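Unit notes: Allergy, latex and the mast cell
Sarahí Maldonado, January 17, 2019

Okay, picking up where we ran out of time. We'd got as far as sensitisation, so you should have a B cell that has met its allergen, had help from a Th2 cell (IL-4 and IL-13, please learn those two) and switched to making IgE. At this point the person feels perfectly fine! The IgE drifts off and sits on mast cells, and it can sit there for weeks.

Second exposure is where the trouble starts. The allergen links two neighbouring IgE molecules, the mast cell degranulates, and out comes histamine. Wheeze, hives, swelling, sometimes a crash in blood pressure. I can't stress enough that this takes minutes.
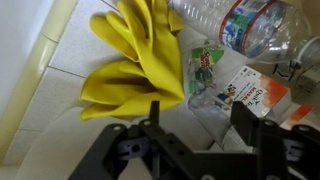
Fig. 1. Yellow rubber gloves on white tile.

Now, glove reactions, which students mix up every single year (I did too). There are three, and only one is the IgE story I've just told you.

Irritant dermatitis isn't immune memory at all. It's sweat, soap and friction on skin that's had enough.

Contact allergy is type IV, so T cells, and it's usually a reaction to the accelerators used in manufacture. It shows up a day or two later, which is your big clue. 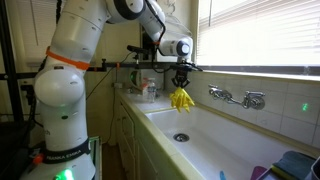
Fig. 2. Glove held over a sink.

True latex allergy is type I, against proteins from the rubber tree. Some of those patients also react to banana, avocado or kiwi fruit, because the proteins look alike to the antibody. Ask about fruit when you take a history.

For the tutorial, read the Ibarra case and come ready to argue about it. The patient has a total IgE of 37 kU/L, well inside the normal range, and a convincing history. Does the low number let you rule allergy out? (Have a think about total versus specific IgE before you answer.)
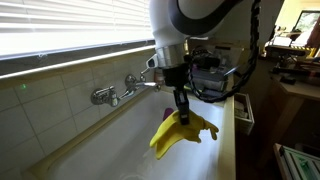 Fig. 3. Yellow glove, gripped at the cuff.

Skin prick testing: read the wheal at 20 minutes, always with a histamine control and a saline control. Antihistamines will flatten your result, so check what the patient's been taking. We'll do omalizumab next time, so bring the IgE diagram with you.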